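We use cookies to remember your reading preferences and to measure traffic. Accept | Manage settings

Kedgate Sets Overnight Slot for Horror Anthology Clemulley

The streaming channel Kedgate will carry the horror anthology Clemulley from November, with the first episode going up at midnight on a Monday. The series runs to 16 episodes, each a self-contained story introduced by the same host segment. Ghazal Heydari produced it and Golnar Kermani supervised the sound. Both spoke with us by phone while the final mixes were being checked.

Heydari said the length of the run was fixed before any scripts were bought. "Kedgate asked for a number that would cover a quarter of the year with a bit left over for a repeat week. We worked backwards from there. It set the budget per episode, and the budget per episode set the cast size. Most of the stories have three speaking parts. A few have fewer."

The anthology began as a short film titled Lornutgate, which played a handful of late sessions and was then licensed for a single year. That film has been recut as the second episode. According to Heydari, the recut removed the original opening and shortened the cellar sequence, and the colour was graded again to match the rest of the series.

"The old grade was very green," she said. "It suited a projector in a dark room. On a television with the lamp on, you lost the back of every shot."

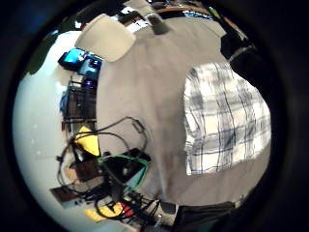
Sound took up more of the schedule than either of them had planned. Kermani recorded most of the footsteps, cloth and door effects herself, and she is particular about surfaces. Hard floors give a clear attack but pick up the room, while carpet takes the top off a footstep and leaves the weight. For the quieter episodes she wanted the second kind, a grey carpet with a folded piece of plaid cloth on it being close to her idea of a useful recording floor. "Cloth is the hardest thing to get right," she said. "If it is too loud, the audience thinks someone is unwrapping a parcel. I record it close, at low gain, and then I take out everything under the voice."

She delivered each episode as separate dialogue, music and effects stems, plus a stereo fold-down. Kedgate's delivery notes asked for a consistent dialogue level across the series, which caused some argument over the host segments. These were recorded in a different room and sat noticeably brighter than the dramas.

"We tried matching them with equalisation and it sounded like a phone call," Kermani said. "In the end I left them bright and put a short gap before the story starts. Your ear resets in that gap. It needs to be longer than you would think."

Heydari was asked about the host, a retired projectionist named Hassanpour, who appears only from the shoulders up. She said the character was written late, after test viewers reported that they could not tell where one story ended and the next began when episodes were played back to back. The segments were shot in up to 3 takes each, with no camera movement.

"He gives the title, he gives one fact about the print, and he goes away," she said. "We cut the jokes. There were quite a few jokes."

Gore is limited. Heydari put this down to cost – prosthetics need a dedicated day, and the schedule had very few of those – though she added that the two episodes with heavier effects were kept for the middle of the run. The creature in one of them is a practical suit with digital work on the eyes only. The other uses a cast hand and a quantity of corn syrup that she declined to specify.

Episodes will be released singly and will stay on the service after broadcast. Captions have been prepared for the full run, with sound effects described by Kermani's own team from the effects logs. She said this saved time and avoided the usual problem of captions that name a noise before the viewer is meant to recognise it.

A second series has not been ordered. Heydari has outlines for several further stories and said she would want a longer gap between the shoot and delivery. Kermani said she would want a quieter fridge in the building.

Contact | Submissions | Privacy | Copyright, all rights reserved | Back to top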